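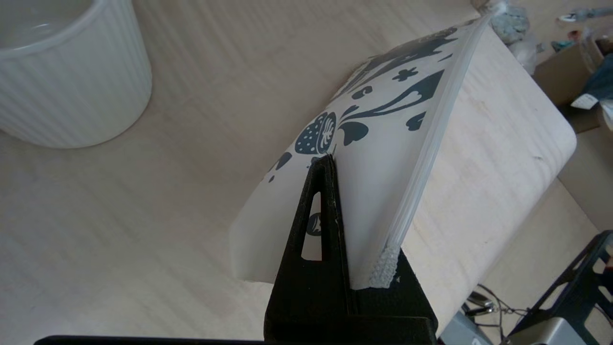 Setting the bleed rate on a closed-loop chiller with an Ueda conductivity controller

Before you start, set the pump to manual and let the loop circulate until the reading holds steady. Cold spots near the Trondden strainer give false low values.

1. Rinse the probe and check it against a standard solution. Recalibrate if the error is over 2 percent.

2. Read the loop conductivity at the sample port. The unit at our Olatau site read 3,078 µS/cm in May, before any adjustment.

3. Enter 3,000 as the high setpoint. The bleed valve opens above this value.

4. Enter the deadband. Kiyoshi Tanabe uses a wide one on small loops so the valve does not cycle.

5. Return the pump to automatic. Log the reading when the valve closes; ours closed at 2,461.
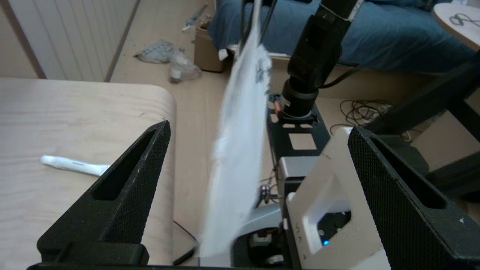
White sheet between two knurled gripper fingers, "VIA" housing at right.

6. Check the makeup meter after one full bleed cycle. If makeup flow continues with the bleed valve shut, look for a leak at the pump seal before changing the setpoint again.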